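July 6, 2021 — placements notebook, Ludimura program
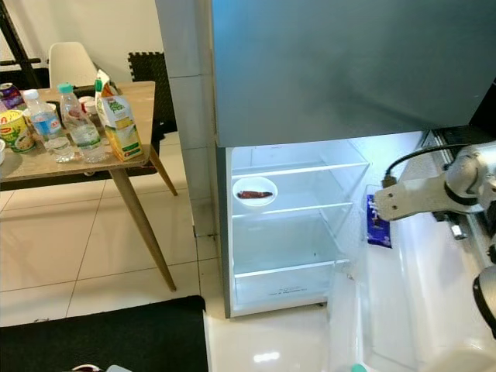
Roussel site confirmed for the fall group. Two placements there, both teaching support, mornings only. Host wants arrival dates by end of week, I don't have them yet. Derkell still silent on the second family, sent another email, will call if nothing by tomorow.

Went through the applications again. 13 complete, 8 with references checked. The rest are waiting on the same thing as in May, the background check form with the old address on it. Replaced the form on the shared drive, old one moved to the archive folder. PLEASE don't send out the copy from your desktop.

Donations: 1644 dollars in from the spring letter, all of it designated for travel. So it can't go toward the training weekend, whatever the spreadsheet says. Fixed the column. Receipts — all out except the ones with no mailing address. Try email for those.

Gridbridge call. Ran long. They'd take our people for language prep if we send the list six weeks ahead. Fee per person, not per group, which is worse for us when the group is big and better when it's small. Asked for it in writing. Also asked if late joiners can sit in on the second half, answer was "probably". Not good enough to promise to anybody.

Orientation packet, changes so far:
- insurance page moved to the front
- host family section cut by half, too many rules repeated
- phone numbers all need checking, Derkell office one is definitley wrong
- packing list, leave alone for now

Question from the last group's feedback, worth keeping: they wanted to know what the host school had asked for before they got there. We had that letter the whole time and never passed it on. Put it in the packet from now on, with the school's OK. Roussel first and see how it goes.

To do — arrival dates, Derkell, Gridbridge fee in writing, board report (budget page only, the rest is drafted). Visa letters can wait till the dates are in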